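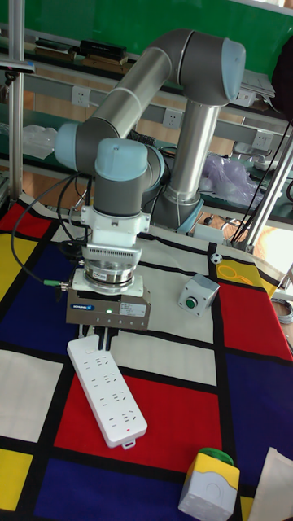 How many people do you need to ask before a fan survey means anything?

More than your club's mailing list will give you, and they have to be the right people. Size is the easy part.

Say you want to know how many adults in Basham will watch the final on TV.

Step 1. Write down who you want to speak for. All adults? Only fans? Most club surveys skip this and then claim the whole town.

Step 2. Pick names from a full list. An open web link gets you the keen ones, and I wouldn't trust a figure built on them, even with 2000 replies.

Step 3. Ask about one match and one date. "Do you follow soccer?" gets a yes from people who last saw a game years ago.

Step 4. Offer "not sure" as an answer. Without it, the doubtful ones drift to yes.

Step 5. Report the replies you got. The Clonderau survey in May had 544, which sounds fine until you see that only 13 came from people over 65 – and it still printed a percentage for them.

Step 6. Call back a few people after the match. Plans to watch run high. I'd knock at least 5 points off any "definitely will" figure before ordering food for a screening, and I'd still expect leftovers.

Last updated 12th June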